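Risville Kitchen Opens Its Doors for Shared Tuesday Suppers

The community kitchen on Nugroho Street is cooking again! After a long winter of fresh paint, new shelves and one very stubborn sink, the Risville Supper Club served its first meal of the season on Tuesday evening, and 53 neighbors turned up hungry.

The club began five years ago with a couple of borrowed pots and a hand-lettered sign in the window. It has been squeezed into all sorts of corners since then, including the back of a shoe repair shop, so having a kitchen with its own front door is a very big deal to the people who cook there. Rohani Tambunan made a huge batch of vegetable curry for opening night, and the smell reached the bus stop well before the doors opened at 5:30.

"People kept poking their heads in and asking if it was ready yet," said Tambunan. "I told them to come in and peel something."

Plenty of them did. By six o'clock there were four people on carrots, two on rice and a small crowd around the bread.

Much of the talk over dinner was about the washing up, which has always been the hard part. The club gave up paper plates this year and now uses real ones, donated by families all over the neighborhood (no two sets match, and the cooks love it that way). Everything gets washed by hand, rinsed and left to drain before it goes back on the shelf.

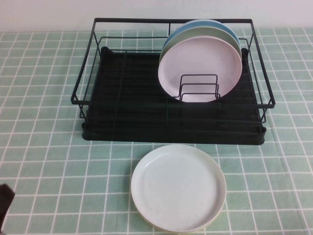
Saodah Govindasamy drew up the dish rota and took the first shift herself, along with her daughter Zahira, who is 17 and fast with a sponge. They had the radio on and the kitchen door propped open, and several guests who had only come for the curry ended up staying to dry. The last pan was put away a little after nine.

The repairs cost $2,000, all of it raised through bake sales and a spring plant sale that sold out of tomato seedlings before lunch. Zulkifli Teoh did the tiling behind the stove over three weekends. He still wants to replace the light above the pantry, and he would love to hear from anyone with a tall ladder.

Next week's cook is Éabha Quinlan, who is planning leek and potato soup with soda bread, plus an apple cake if the oven behaves. She is looking for help with the peeling from four o'clock on. Kids are welcome as long as a grown-up comes with them.

Suppers run every Tuesday through the end of October. Doors open at 5:30 p.m. and food is served at 6:30. Meals are free, with a jar by the door for anyone who wants to chip in. Bring a container if you'd like to take leftovers home, and sign up for a dish shift on the sheet next to the coat hooks.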